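Coltbridge empieza a reunir ejemplos de manipulación para el sistema de aprendizaje Overo

La empresa grabará 900 demostraciones con artículos de aseo y envases pequeños

Coltbridge ha puesto en marcha la recogida de ejemplos con los que se entrenará Overo, su sistema de aprendizaje para la preparación de pedidos de farmacia y perfumería. Los trabajos comenzaron en noviembre y se hacen en las instalaciones de Van Rooij.

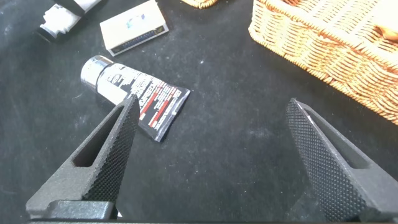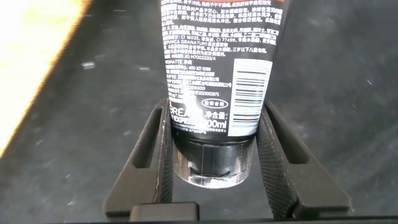 Recogida de ejemplos para Overo, desde la cámara de la pinza.

Cada demostración consiste en coger un artículo de la mesa y dejarlo donde indica la hoja de tareas. Un operador guía el brazo a distancia y el sistema guarda las imágenes junto con la posición de los dedos y la apertura de la pinza. Los intentos fallidos también se conservan, marcados como tales.

«Los tubos nos dan más trabajo que las cajas. Se deforman, brillan y cambian de forma de un extremo a otro», explica Nathalie Stevens, responsable de datos de Coltbridge. «Queremos que haya muchas maneras distintas de agarrarlos, incluidas las que un operador con experiencia evitaría».

En el proyecto participan cinco operadores, repartidos en dos turnos. La colocación de los objetos se cambia antes de cada toma — la hoja de tareas fija el artículo y el destino, nunca la postura inicial. Frans Van Damme coordina los turnos y Frøydis Lie revisa las grabaciones antes de que pasen al conjunto de entrenamiento.

La consultora Buvby se encargará de la evaluación, con artículos que no figuran en las demostraciones. Coltbridge publicará un resumen de los resultados cuando termine esa fase. Por ahora no hay fecha para el uso de Overo en almacenes de clientes.

Contacto de prensa: Sem Desmet, departamento de comunicación de Coltbridge. Las solicitudes de entrevista se atienden los martes.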